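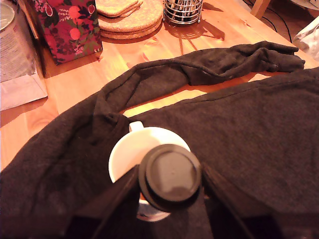
Open day at the Crenshaw veterans' hall

The doors were meant to open at 2. They opened when the key was found, and by then the queue had reached the bus shelter and split into two schools of thought on whether it was going to rain.

I had gone over from our own branch with Benedikt Petersen, our welfare officer, to see how Crenshaw runs its annual open day. Ours drew so few people last June that we took the sandwiches home. Theirs had 313 names in the visitors' book by closing time, although one of those was a dog and several were in the same handwriting.

The hall is an old drill hall on Kavik Road, with a tin roof and a floor that has been sanded so often the badminton lines have gone. The members have owned the building outright for years and mention it early in any conversation. They've earned the right, I suppose. We rent ours by the hour and have to be out before the tap dancing.

First stop was the colour party, who gave a short demonstration of how to carry a standard through a doorway. It sounds like nothing until you've seen it go wrong. The youngest bearer was a girl from the cadets who lowered hers, stepped through and came up again without touching the frame. The gentleman behind her took a small piece of the lintel with him and carried on as if this were in the drill book.

After that we were given a tour of the archive, a grand name for a cupboard with a window. It holds the minute books going back to the founding, the roll of members, a box of cap badges sorted by a system known only to the man who sorted them, and a very good run of photographs of annual dinners. The minute books are worth the trip on their own. There is a dispute over the price of coal that goes on for two winters and ends with somebody's resignation, withdrawn at the following meeting.

The advice desk was the part Benedikt had come for. Crenshaw puts it in the main hall, near the tea, and not in a side room with a sign on the door. People drift up with a cup and ask about a neighbour's pension, and after a while the neighbour turns out to be themselves. There were two advisers on all afternoon and they were never without somebody in the chair. We have ours in a side room with a sign on the door. Benedikt wrote this down and underlined it, then showed me the underlining.

Lunch had been promised and was by now tea. The raffle was drawn by the branch president, who read out the winning tickets in a voice trained for parade grounds and used it on a bath set. First prize was a weekend on the Zirnuline, a narrowboat belonging to a member called Jekach, who stood up to explain at some length what was wrong with the engine. The winner looked less pleased at the end of this than at the start. I won a tin of shortbread that I am fairly sure our branch donated.

New members were being signed up at a card table by the exit, so you could not leave without being asked. They took 30 forms. I filled one in myself out of politeness before remembering I already belong to a branch, and there was some discussion about whether I could have it back.

We missed the bus and walked down to the station in the rain, which had finally settled the argument in the queue. Benedikt wants our advice desk moved before the autumn meeting. I've said I'll second it if he carries the table.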